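**Settlement Reconciliation Analyst, Merchant Payments**
Vokalari, Clultcombe office. Full time, permanent. Reports to Halina Nowicki, Head of Settlement.

Vokalari processes card and bank-transfer payments for small merchants. Each merchant receives one net payout per business day, made up of gross sales less refunds, chargebacks, fees and any reserve held. The analyst confirms that every payout matches the ledger and the bank statement, and works the exceptions when it does not.

The team has 7 people and closes the daily file at 4:30 p.m. The current matching engine is Zimell. Merchants on the older contract are still settled through Noiphan, a batch system that will be retired once the last accounts have moved over. The new analyst will work in both until then.

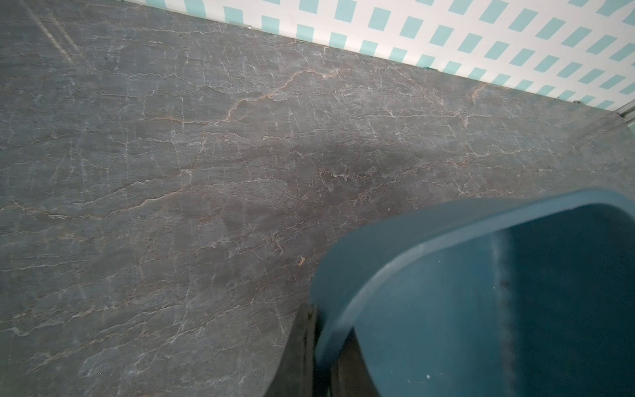

Most exceptions fall into a small number of types: duplicate refunds, late chargeback reversals, rounding on foreign currency sales, and payouts returned by the receiving bank. An analyst working alone is expected to clear 60 exceptions per day after the training period. Items above $500 need a second approval before release.

## Duties

- Run the morning three-way match (processor file, ledger, bank statement) and post the results by 10 a.m.
- Investigate unmatched items and record the cause code, amount and correcting entry
- Recalculate rolling reserves when a merchant's chargeback rate changes tier
- Prepare the month-end aging report for open items
- Answer queries from merchant support where the question concerns a payout amount
- Keep the written procedures for Noiphan current until it is switched off

## Requirements

- Two years in reconciliation, fund accounting, treasury operations or similar
- Working SQL: joins, grouping, window functions. There is a test.
- Comfortable with double-entry bookkeeping – a degree is not required
- Able to read an ISO 8583 or ISO 20022 message with the specification open
- Clear written English. Case notes are read by auditors.

Python is useful and not required. Experience with card scheme dispute rules is an advantage.

## Hours and location

Core hours are 9 a.m. to 5:30 p.m., three days per week in the office. Analysts rotate through a Saturday morning shift to cover weekend card volume, with a weekday off in return.

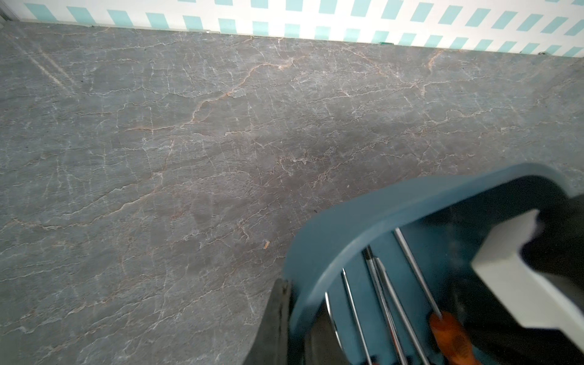
**Is the Saturday shift worked from the office?**
It is worked remotely. A laptop and a hardware security key are issued on the first day, and the shift ends when the weekend file is matched or at noon, whichever is earlier. Anything open at noon is passed to the Monday team.

## Selection process

1. Screening call with Taha Belhaj, 20 minutes.
2. SQL and reconciliation test, done at home. The data set has 800 transactions and several planted breaks. Candidates return a list of the breaks with the query used to find each one.
3. Interview with Halina Nowicki and Michalis Ververidis (Ledger Engineering), mostly on the test.

Send a resume and a short note on a reconciliation problem you have worked on to Taha Belhaj in Recruiting. Remove client names and account numbers from the note. Cover letters are optional. Applications close at the end of April, and the start date is negotiable within the notice period of your current contract.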